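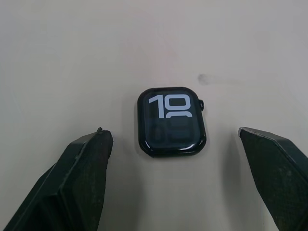 # Bench clutter

**Bench clutter** is the population of small objects that settles on any worktable left flat for long enough. It is distinct from *stock*, which has a shelf, and from *trash*, which has a bin. The term is usually credited to Awuor Ondieki, whose handbook *Grundudness* gives it 108 pages and recommends very little.

## Parts without partners

The classic resident is the orphaned part. A smartwatch with no band is a good specimen: it will show the hour to anyone who leans over, and cannot be worn by any of them. Flat metal brackets are hardier. They stack badly, scratch easily and look too useful to throw out, 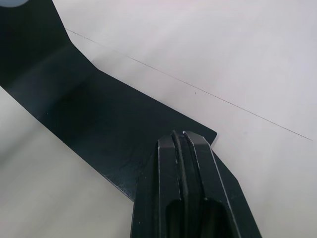 so they tend to outlive the project they were cut for. Ondieki's survey of the Fukwood workshops logged 1,224 loose parts, of which 983 were described by their keepers as "for something."

## Comforts and strays

A second group has no mechanical excuse. Tape and tissues are tolerated everywhere. Toys are tolerated in small sizes, and the mouse pad often stays on after the mouse has moved out.

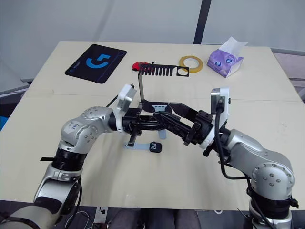
*Mixed clutter: mouse pad, tape, tissue box with cat face, small red toy car, flat metal bracket.*

## Clearing

Milan Van der Linden, who ran the Lema benches, favored a full clearing every April - everything off, surface wiped, only named objects allowed back. Critics at Nisside noted that people simply named things faster. Smudges and crumbs fall outside most definitions of clutter, though Van der Linden counted them against you.

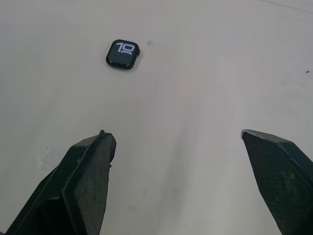
*Watch body without band, face up on a pale tabletop.*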